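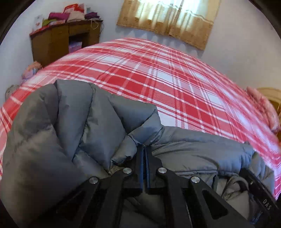
Thread: Thick garments, handheld gripper demos, fold success vs. grasp point

ferrule_9
Posting numbers from the September round before I rewrite the grasp section. Task is folding a quilted jacket on a bed, one operator per home, handheld two-finger gripper, wrist fisheye. 556 episodes kept after filtering. The policy is trained on relative end-effector poses, with no proprioception beyond gripper width.

Result: episodes where the first grasp lands on a gathered fold of the shell train a better policy than episodes where it lands on a seam or hem. On the held-out jackets the fold-first split finished 60 percent of trials. The seam-first split was well under that at matched data size. I expected the reverse, given that seams are the higher-contrast feature.

mantissa
How did you match data size? If you subsampled the larger split at random you also changed the operator mix. Dardo Benítez had the same problem in the Huenchumán towel set and it took out most of his effect.

ferrule_9
Subsampled per operator, then per garment. Operator mix is the same in both splits to within one episode.

k_oldroyd
Seams on a puffer are a bad target mechanically. The material is thin there but it sits in a valley between two padded sections, so the fingertips have to push the padding apart before they can close. A gathered fold stands up on its own. I would not write this up as a visual finding at all.

ferrule_9
That is my reading too, but the attention maps disagree. The policy looks at the seam in both splits. It uses the seam to locate the fold.

mantissa
Attention maps on a fisheye wrist view with a patterned bed sheet behind the garment. I would want the plain sheet control before believing any of that. Plaid gives the encoder a free ruler.

ferrule_9
We have one. Same homes, plain sheet, fewer episodes. The gap between splits shrinks but the order holds. Absolute success drops in both, so you are right that the plaid helps. I will put that in the main table and take it out of the appendix.

Vanderen_user
Which finger pads? We switched from Homex foam to a harder strip and lost slick nylon shells completely. Cotton was fine.

ferrule_9
Soft strips for all 556. Pads replaced between homes. No hard-pad data, so I can't say anything about that.

k_oldroyd
Then the claim needs to be limited to soft pads. Friction decides whether a seam grasp survives the lift, and you have one friction condition.

Ademir Peixoto
I ran something close to this at Grerkholm with a fixed arm, 672 trials, jackets and vests. We found no difference between fold and seam once the approach angle was controlled. Handheld operators tilt the wrist when they go for a fold and come straight down on a seam. Have you binned by approach angle?

ferrule_9
Not yet. Pose logs are there, so it is a day of work.

mantissa
Fixed arm vs. handheld is a large difference though. Ademir, were your trials scripted grasps or learned?

Ademir Peixoto
Scripted. Fair point, it only tests the mechanics and says nothing about what a policy picks up from the demos. I still think the angle comes first.

ferrule_9
Binned it. Posting as of December 14, 2019. With 2 angle bins (tilted, near vertical) the fold advantage stays in the tilted bin and disappears in the near vertical one. The near vertical bin is small for folds, so the interval there is wide.

k_oldroyd
So it is an interaction and the title should say so.

mantissa
Or it is a sample size problem. Collect more vertical fold grasps before naming it anything.

ferrule_9
Collection for that bin is scheduled. Until then the draft reports the tilted result only, soft pads only. The split lists and angle bins are in the shared folder under the same name as the thread.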